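Furniture and the Small Dwelling
Course handout, unit 2: The table
Ignacio Urquijo
Version of 8 Feb 2025

Please read this handout before the seminar and bring your floor plan on paper, scale 1:50. The unit on chairs comes after this one, so I leave the question of seat height mostly aside.

1. Why we begin with the table

In a small dwelling the table is the piece which decides the position of the others. A bed goes to the wall, a wardrobe goes to the wall, but a table asks for free floor on two sides at least, and often on four. Students usually draw the table last, when the sofa and the bed have already taken the good light. In this course you will draw it first.

By "table" I mean a surface at which a person sits. The low table before the sofa and the narrow one in the corridor are storage, and we treat them in the unit on shelves.

2. Shape

The round table has no head and no corners. People can sit closer together, and a person passing behind does not hit the hip. The cost is that it does not go well against a wall: you lose the part behind it, and the space left between the curve and the wall collects bags and shoes. 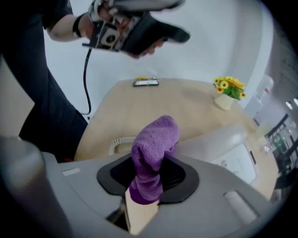 The square table accepts the wall and also accepts a second table of the same size, which is how many families in Nonholm solved the problem of guests. During the year two persons use one table and the other stands in the bedroom as a desk. For a feast they are put together. The weakness is the joint in the middle, where the two heights are never quite the same.

The rectangle is the most common shape and I will say little about it. Check only that the legs do not stand where the knees of the persons at the ends should go. This error is very frequent in extending tables, including the ones we will measure in class.

3. The corner

Beginners think of the corner as decoration. It is a question of safety and of wear. A sharp corner is at the height of a small child's forehead, and it is also the first place where a finish is damaged. With a small radius the corner remains useful for a plate or a sheet of paper, and the edge lasts longer. With a large radius you start to lose surface, and the table begins to behave like a round one — sometimes this is what you want.

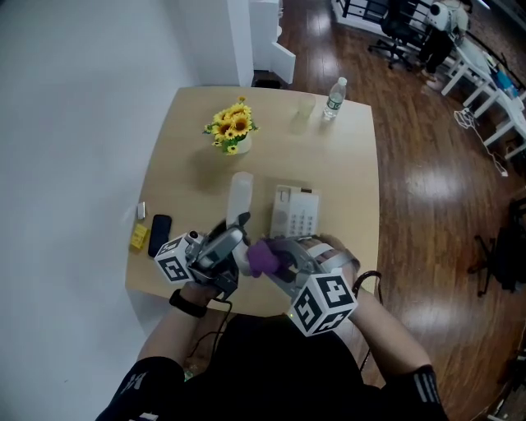
Fig. 2. Table with a squarish top and slightly rounded corners, from above.

In your drawing, show the radius. A square with a note "rounded" will be returned to you.

4. Surface and color

A pale top makes a small room feel bigger and gives back some light to the ceiling. It also shows coffee, ink and the ring of a wet glass. A dark top hides these but shows dust and fingerprints. Ask the client who cleans the table and how often, and write the answer in your survey.

Oil, wax and varnish will be compared in the workshop. Until then, please remember that an oiled top can be repaired in one place, while a varnished top must usually be sanded completely.

5. Case: the Zusel apartments

The Zusel building has 43 apartments of one room and a kitchen. The architect, Montoya, gave every kitchen a fixed folding table under the window. Seventeen of the residents had removed it at the time of my visits in July. The reason most often given was the same: with the table open, the window could not be opened. The plan was correct in each part, but the window and the table had been drawn on separate sheets.

Look at sheet 2 of the plans and find where a free table could stand. There is more than one answer.

6. Exercise

Choose one Zusel apartment. Place a table for two persons which can receive four. Draw it in daily use and with guests, with all chairs pulled out. Mark the door swings and the path from the stove to the table. You may use a model from the Lukby catalog or design your own, but give the real dimensions in both cases.

Hand in one sheet, with your name on the back. Late drawings are discussed in the following seminar and receive no written comments.

Reading: course reader, pages 17 to 43. The chapter on folding mechanisms is optional, though it will help those who choose an extending table.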